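I clean my front hall on Wednesday nights, mostly so I don't have to look at it on the weekend, and after eight years in the same drafty house I have a few habits that work for me.

Start high and finish low. I used to vacuum first and then dust, which meant I vacuumed twice (every single week!). Now I do the top of the door trim, then the walls, then the baseboards, and the floor goes last.

For scuffs on paint, try a damp microfiber cloth before anything stronger. If that doesn't do it, a tiny dab of dish soap usually will. I love those white eraser sponges, but they can leave a shiny patch on flat paint, so test one down low where the coats hang over it.

Light switches are the spot I forgot for years — and everybody touches them with dirty hands. Spray the cloth and never the plate, wring it until it's barely damp, and go around the edges with a dry cotton swab.

Shoes are my other battle. I got a rack from a little store in Flitbridge for 50 dollars and it has been worth every penny, mainly because the grit falls straight through onto a tray I can shake out in the yard. 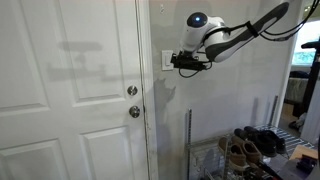 If your shoes smell, put a spoonful of baking soda in an old sock, tie it off and leave one in each shoe overnight. Wet sneakers get stuffed with newspaper, and I change it before bed.

Doorknobs get a wipe with soapy water and then a dry towel so they don't spot. Skip the vinegar on anything with a coating on it — I ruined a nice set at our old place in Norkent that way and I'm still annoyed.

Next week I'm tackling the coat closet, so wish me luck!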